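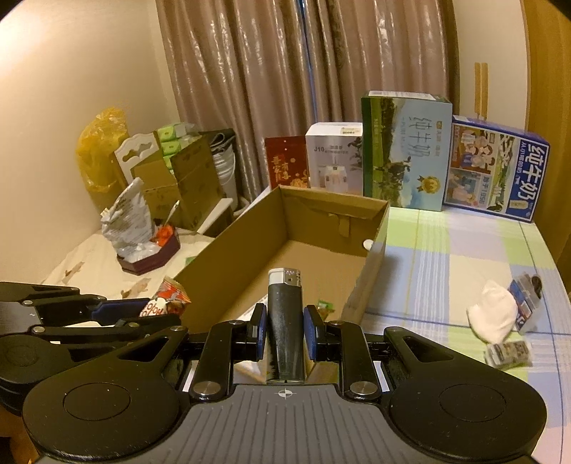 Minutes of the Parish Council, Illgate
2 February 2026

Chair: Mohcine Fawzy
Apologies: Fr. Furtado

1. Opening
The meeting was opened with the prayer for Christian unity. The minutes of October were read and accepted with one correction - the second collection was 462, not 426.

2. Pilgrimage to Bakaven
There are 20 places on the bus and seven are still free. The parish of Ekico has asked if their young people can join us. Agreed. The deposit must be paid before Ash Wednesday.

3. Lent collection
The council proposes to send 700 to the diocesan fund for refugees. One member wished that a part stays for the heating of the chapel. After discussion the proposal was approved, with one vote against.

4. Stations of the Cross
The text will be read in two languages, as last year. Readers are still needed for stations 9 to 12.

5. Other matters
The key of the sacristy must be returned after each use.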